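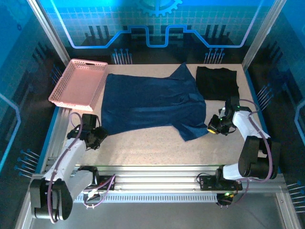
Do we fold the shirts before they go in the basket, or in it? Fold flat on the table first, sleeves in, then into the basket. Folding inside the basket gave us crooked stacks all through May and I don't want to go back to that.

**October 2010, garment table, folding notes**

Went back to the navy shirt. Dark cloth is harder to judge than I expected. The side seams vanish against the body and I kept lining up the wrong edge. Žofie suggests a chalk tick at the hem on each side. Will try it on one shirt before we mark the whole lot.

Order I'm settling on:

1. Lay the shirt flat, smooth from the middle out.
2. Near sleeve across the body, then the far one.
3. Sides in to the width of the card.
4. Hem up to the collar, turn over.

The card is the old Matoušek one. It is a bit wide for the pink basket — stacks rub on the mesh and the bottom shirt picks up a ridge. Trim it, or cut a new one from the Daladau box lids. Alina has the good knife.

Timed myself on 5 shirts after lunch. The fourth went wrong at step 3 and I had to open it out again. The others were fine. The tally sheet stands at 336 folds with 49 marked redo, and most of the redos have "sleeve" in the reason column. We should split that into "sleeve short" and "sleeve twisted". They are different faults and they get fixed at different steps.

Thicker cloth wants a looser turn at the sleeve. Pressing hard on the doubled part only makes it spring back, and then the layers creep out at the side. Better to lay the fold down, leave it alone and go on to the next one.
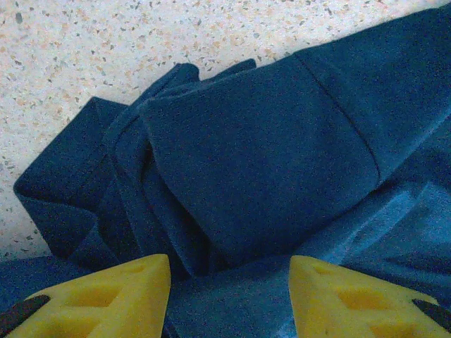

Vlastimil thinks the order is wrong for anything heavy: do both sides first with the sleeves left out, then bring the sleeves down the back last, so the bulk isn't all in one place. He did it that way at Drarko and says the stacks sat flatter. Worth a run of 4 each way, same shirt, same table.

Still to do:

- chalk test on navy
- new card, narrower
- split the sleeve column, tell Afia before she types up the old sheets
- ask Danica if the black pieces get folded the same way or in thirds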